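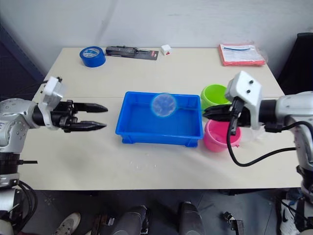
*The right arm holds a small net over the blue tray at Hillier's workroom in Camness.*

The team at Hillier began recording net-handling examples in October. By 6 Nov 2025 it had 2276 of them, and 1345 had passed review.

"People ask why we throw so many out," the project lead said. "Mostly it's the start. The operator waits a second or two, thinking, and the model learns to wait too."

Each example is a short recording of one task done by an operator who guides both arms. The net is one of the harder tools. Its handle is thin, and a grip that is slightly off turns the hoop.

"You can correct it halfway through, and we keep some of those," the lead said. "A model that has only seen perfect grips has no idea what to do with a bad one."

Operators work in blocks and change the layout between them. The tray moves a little, or the buckets trade places. The lead would like bigger changes but said the reviewers already have a backlog of almost 189 recordings.

Reviewers mark each one as keep, trim or drop. The software they use, Kruger, was written in-house and has been rewritten 3 times.

"The first version made you watch everything at normal speed," said one reviewer. "I asked for a skip key the first afternoon."

A second site in Cliletville will run the same tasks on its own tables. The lead wants to see those recordings before training again. "Different room, different light, different hands. I expect our numbers to drop at first."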